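Mamex opens two-arm work cell for short-term rental

Small workshops in the Flomdale area can now rent a complete two-arm robot cell by the month. Mamex, the local automation supplier, began taking orders in September, and the first units are already with customers.

The package is called Vorkico. It includes two robot arms with grippers, a work table, the cameras, a control computer and the software for teaching and repeating a task. The renter must provide a flat floor, a normal power outlet and one person who is free for the training, which takes 2 days. Mamex brings the cell, installs it and takes it away when the contract is over.

"Many owners want to try a robot, but they don't want to buy it and then find that it sits in the corner," said Yara Mansour, who manages the rental business at Mamex. "With one month they can see enough to decide."

The monthly price is $2,791, with delivery included for addresses up to 70 miles from Flomdale. Customers farther away pay for the transport separately. The shortest contract is 30 days, and after this time it can be extended week by week.

The fingertips are the part that customers ask about most often. They are made as separate pieces, so a worn pair can be changed without taking the gripper off the arm. Mamex sends spare pairs with each cell, and other shapes can be ordered for small or slippery parts.

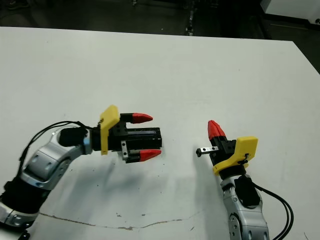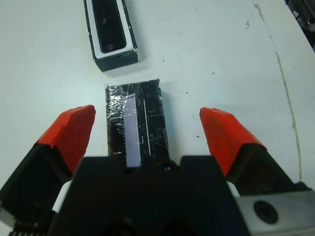

Red fingertips on the gripper, over the white work table.

One of the first customers is Hwang, a packaging and repair business with a small team. Its production manager, Min-kyu Sung, said the installation went faster than he expected, but the teaching part needed patience. In the first week his team repeated the same movement many times before they were satisfied with the result.

"The manual is good for the start, and then it becomes short," Mr. Sung said. "We called the support line often. They always answered, but I would like more pages about the camera settings."

Soo-ah Cheon, who works on the same floor, made a different remark. She finds the arms quiet enough to work next to, and she likes that the speed can be limited from the first screen. For her, the weak point is the table, because its height is fixed – taller workers must bend when they place the parts.

Mamex knows about this complaint. Joon-young Cho, the engineer responsible for installations, said a table with adjustable legs is in preparation and will be offered to present customers without extra cost. He could not give a date for it. A longer version of the manual is also being written.

Rental orders are accepted by phone or at the Mamex showroom in Flomdale, where a cell can be tried every afternoon from 2 p.m. Visitors may bring their own parts for the trial, but they should call one day before.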